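Gisstead Plug-In Desk Timer
From the Floven online store

I've been writing up products for our shop for a while now, and I don't usually get excited about a timer. But this one has been sitting next to my keyboard since January and I've gotten weirdly attached to it, so bear with me!

The Gisstead is a plain little box with a dial on the front and one button on top. You turn the dial to set your minutes, push the button, and off it goes. There's no app and no account to sign up for. When time is up it gives a soft double chime, and if you ignore that (I do, a lot) it chimes again a minute later and then leaves you alone.
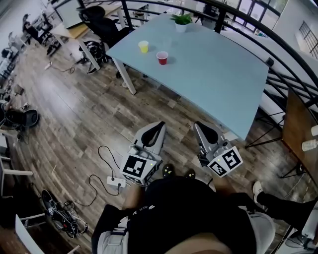
Floven Home Office Department

I tried three timers before we picked one to stock. The first ticked so loudly I could hear it through my headphones, and the second wanted me to hold down two buttons just to change from 20 minutes to 25. The Gisstead goes up one minute per click of the dial, and the clicks are nice and firm — you can set it without looking once you get the feel for it.

The longest it will run is 200 minutes, which I have used exactly once, for a pot of beans. Most days I set it for 57. I know that's an odd number, but it gives me three minutes to refill my coffee before the top of the hour, and now I can't work any other way.

A few things people have asked me by email:

Does it remember the last setting? Yes, as long as it stays plugged in. Pull the cord and it goes back to 10 minutes.

Can I turn the chime down? There's a slider on the back with low, medium and high. Low is really quiet. If you share a room with someone who takes calls all day, low is the one you want.

How long is the cord? Five feet. I'd have liked six, and I told Gisstead so. They do sell an extension, and we carry that too.

Does it run on batteries? No, this is the plug-in model. The battery one is called the Vlad and it's smaller, with a clip on the back. I like it fine for the kitchen, but the display is hard to read from across a room.

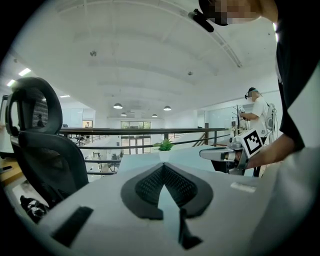
The display on the plug-in model is much better. The numbers are big and white, and they dim by themselves after a few seconds, so you don't end up with a night light you never asked for. Touch the dial and they come right back up.

My one real gripe is the rubber feet. They grab fine on a hard surface, but lint sticks to them like crazy, and I have to wipe them down every couple of weeks. A damp cloth does it. Please don't use spray cleaner on the front — I clouded the one on my shelf that way.

We sold 2,329 of the old version, and a lot of you wrote in about the stiff button. The new button takes a lot less push. If you have the old one and it still works, I wouldn't rush to replace it.

In the box: timer, cord, wall adapter, a fold-out sheet of instructions
Colors: white, slate, moss
Works with: Kesix wall bracket (sold separately)
Warranty: two years

Page updated May 2022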